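Chapter 4
Catchment, Travel and Club Membership

Key terms: catchment, effective distance, home ground, lapsed registration, overlap zone

Introduction

Chapter 3 treated the community football club as an organisation with a budget, a set of teams and a list of registered players. It said little about where those players live. The present chapter deals with the area from which a club draws its members, and with the methods used to measure and compare such areas. Most of the worked material concerns the junior and women's competitions of the Oltthorpe district, where two clubs, Adley and Rarkau, have home grounds on opposite sides of a river.

A catchment is defined here as the smallest area that contains the home addresses of a stated share of a club's registered players. The share must always be given. A catchment drawn to include every player will be stretched by a few families who have moved away and kept up their membership, and it will tell the reader little about the club's normal reach. The share used in this book is three-quarters unless otherwise noted.

Registrations in the Oltthorpe district rose from 3,396 to 3,684 between one season and the next. The growth was uneven. Adley gained players in every junior age group, while Rarkau lost players under the age of twelve and gained in its women's teams. A district total conceals this kind of movement, and it should not be used to plan grounds, lighting or change rooms at a particular club.

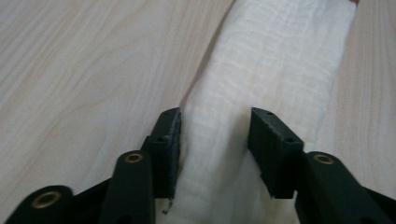 Distance is the first variable to be settled in any catchment study. Straight-line distance is easy to obtain from a map and is adequate for flat suburbs with a regular street grid. Effective distance is the length of the route a player has to follow, including detours to a bridge or a level crossing. The rumpled strip of white fabric lying on the wooden tabletop has the same two measures: a ruler laid over it passes above all the fine wrinkles, and a measurement that followed the surface into each of them would be longer. The ratio of effective to straight-line distance is called the detour factor. Values close to one indicate direct travel. Players who live beside the river at Oltthorpe but train on the far bank have a much higher factor than those who live well back from it.

Travel time is sometimes used in place of distance. It has the advantage of reflecting traffic and public transport, but it varies with the hour of training, so that one address may fall inside a club's catchment for an early session and outside it for a late one. Section 4.3 sets out a procedure for averaging travel times over a training week.

Where two catchments cover the same ground, the shared portion is known as an overlap zone. The Fernandes estate lies in the overlap zone of Adley and Rarkau and had 178 registered players in the later season. Their choice of club is examined in Section 4.4 with regard to fees, coaching hours, the presence of siblings at the club and the availability of a girls' team in the right age group.

Data and cut-off dates

All registration figures are taken at the close of the junior window, 6th February. Players who register later are excluded from the tables, as are those whose registration has lapsed and been renewed at a different club within the same season. Addresses were grouped to the nearest street block before analysis. Finals, which are played in September, have no bearing on the counts.

4.1 Drawing a catchment boundary

Begin with a base map that shows streets, water and the home ground. Plot each grouped address as a point, then rank the points by effective distance from the ground.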